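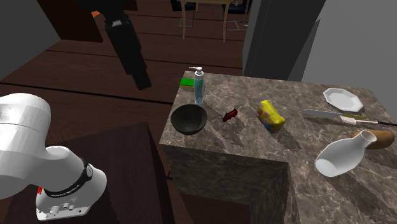 Carol Fairclough wrote in at 8:40 a.m. to say that her daughter's pass for the fantasy panel had the wrong room on it. The program says Edel Room and the pass on her phone says Ibrahim Hall. She asked which one to believe, and whether her seat was still good if they showed up at the other one. She had already tried signing out and back in.

Posted by Halvard Holmgren
March

Ticket title: Panel passes showing wrong room
Product: Takico registration, festival site
Reported by: Carol Fairclough, then several others
Status: Closed, with one item left open (see end)

Notes are in the order things were done. Times are local.

8:55 a.m.
Looked up Carol's booking. In the Takico admin view the fantasy panel is listed in the Edel Room, which is correct. The confirmation email also says Edel. Only the phone pass says Ibrahim. The seat is reserved and the booking is valid.

Replied to Carol: go by the printed program, the seat is good, we are looking into the pass. Asked her for a screenshot and the kind of phone.

9:10 a.m.
Screenshot came in. The session title on the pass is right, the start time is right, the author names are right. Only the room line is wrong. She has an older Android phone. I opened the same pass on my own phone from the link in her confirmation and it said Edel. So whatever this is, it is not wrong for everybody.

9:30 a.m.
Rostam Moradi at the front desk forwarded two more of the same. Both are for the fantasy panel. Both people registered in the first week. I asked him to get the registration date from anyone else who calls.

9:50 a.m.
Some background for whoever reads this next year. The Stunumden teen book festival has two main rooms for panels. Ibrahim Hall is the auditorium in the library building. The Edel Room is across the courtyard in the school annex and was added this year. When registration opened, the annex agreement had not been signed yet, so every panel was entered under Ibrahim Hall as a stand-in. Once the annex was confirmed, Saqib Rajput moved the Edel sessions over with a spreadsheet import. There are around 2,000 registrations for the whole weekend, and a good share of them came in before that import.

My first guess was that early passes kept the room they were made with.

10:15 a.m.
Tested the guess. Pulled a list of bookings for the fantasy panel made before the import, and picked a handful at random. Opened each pass link in a private browser window. Every one said Edel. That does not fit.

Then I tried the same passes through the "add to phone" button, saved them, and opened the saved copy. Also Edel. The server is giving out the right room now. The wrong room has to be sitting on the phones.

10:30 a.m.
Called Carol. She had saved the pass to her phone the day she registered. Signing out of the account did nothing because the saved pass does not depend on the account. It lives in the phone's wallet and waits for an update notice. I had her delete it and add it again from the email. The new one says Edel. She was happy with that and asked if she could bring her own books to be signed. Told her yes, but at least one has to be from the festival bookstore to get in the signing line, same as last year.

So there is a fix for one person. The question is why the update notice did not go out. 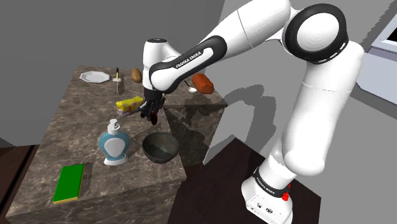

10:50 a.m.
Checked the notice log in Takico. When a session is edited by hand, Takico sends an update notice to every saved pass for that session. When a session is changed by spreadsheet import, it does not, unless the box for "notify pass holders" is checked on the import page. The box is off by default. Saqib confirmed he did not check it. He thought it meant an email, and we had agreed not to send more emails that week since people had already gotten the schedule change and the parking letter. Reasonable reading. The label on the box does not mention saved passes.

11:05 a.m.
Tried to fix it the easy way: opened the fantasy panel, changed nothing, pressed Save. No notice went out. Takico compares the old and new records and skips the notice if they match.

11:10 a.m.
Tried changing the room to Ibrahim and back to Edel. Did this on the test session first. Result: two notices, one for each save. My test phone showed Ibrahim for a short time and then Edel. That works, but if someone looks at the wrong moment, or if the second notice gets held up, they are worse off than before. Did not do this on a live session.

11:25 a.m.
Tried re-running Saqib's original import with the box checked, again on the test session. Nothing. Same reason as the blank save, the records match, so there is nothing to notify about.

11:40 a.m.
Tried adding a word to the room name. Changed "Edel Room" to "Edel Room (annex)" on the test session with a one-row import and the box checked. One notice went out. My phone updated in under a minute and showed the new name. This has the side benefit of telling people which building to walk to, and the front desk has been asking for that anyway.

Asked Fouzia Paracha if the longer name was all right with the program committee. She said yes, but asked that it match the signs. The signs are already printed and say "Edel Room -- School Annex". So the room name in Takico will be "Edel Room -- School Annex". Tested that too. It fits on the pass without wrapping on my phone. On the small phone at the front desk it wraps to a second line, and the start time moves down a bit but is still readable.

12:15 p.m.
Made the import sheet for all the Edel sessions. There are 12 of them: the panels, the two writing workshops, and the teen reviewer meetup. Saqib checked it against the printed program line by line. He found one mistake, the graphic novel workshop had been left out of my sheet because it was tagged as a workshop with a capital letter and my filter missed it. Added it, and that is included in the number above.

12:40 p.m.
Held off. Saqib pointed out that the morning school group was still checking in over in the library with passes, and if scanning got slow because of the notices we would have a line out the door. Agreed to wait until they were in.
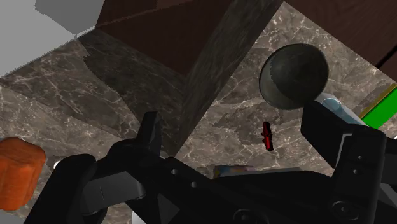 1:20 p.m.
Group is in. Ran the import with the box checked. Takico reported all rows accepted.

1:25 p.m.
Notices started going out. Rostam watched the scanner at the front desk for slow reads and saw none. The two people who had reported the problem through him were called back. One had the new room name already. The other did not.

1:45 p.m.
The one who did not had turned off automatic updates for saved passes. We can't push past that setting. Pulling down on the pass to refresh it by hand worked. Wrote this up as a short answer for the front desk:

If your pass shows Ibrahim Hall for a session that the program lists in the Edel Room, open the pass and pull down to refresh. If it does not change, delete it and add it again from your confirmation email. Your seat is not affected.

2:10 p.m.
A new one came in that looked the same and wasn't. The caller's pass said Ibrahim Hall for the contemporary fiction panel, and she had heard it was moved. It was not moved. Contemporary fiction has been in Ibrahim the whole time. She had seen an early draft of the schedule that someone shared online. Sent her the current one.

2:30 p.m.
Checked whether the door scanners care about the room. They do. Each scanner is set to a room, and a pass for the wrong room gives a yellow screen. But the scanner reads the booking number and looks up the room on the server, so an old pass with the wrong room printed on it still scans green at the Edel door. Tried it with a screenshot of Carol's old pass (with her permission) and got green. So even someone who never updates will get in, as long as they walk to the right building.

The risk is the people who walk to Ibrahim first. It takes a few minutes to cross the courtyard, longer with a stack of hardcovers. Fouzia is putting a greeter at the Ibrahim door for the last 30 minutes before each Edel session.

3:00 p.m.
Looked at the volunteer passes, which are a separate pass type. They do not print a room. No change needed.

3:15 p.m.
Wrote to Takico support with two requests. First, change the label on the import box so it says it covers saved passes. Second, add a way to resend a pass without having to change something in the record. They answered the same afternoon. The label change is on their list. For the second, they said there is a resend option on single bookings -- under More, then Reissue -- but nothing in bulk. I had not seen that one. It would have been fine for Carol.

4:05 p.m.
No new reports since the import except the one at 2:10. Closing.

For next year:
Do not enter stand-in rooms. Takico accepts "Room to be announced" and prints it on the pass.
Check the notify box on any import that changes a room or a time.
Look at the saved pass on a phone after every import, as well as the web view.

Still open: the calendar file attached to the confirmation email also has the old room for early registrations. We can't update those from our end. Fouzia will mention it in the reminder email. Saqib has the wording.

Reply from Carol Fairclough, 5:30 p.m.: Pass still says Edel, thanks. Is the bookstore in the library or the annex?

Reply from Halvard Holmgren: Library, ground floor, next to the coat check.

Stunumden Teen Book Festival | Contact the help desk | Copyright, all rights reserved | Back to top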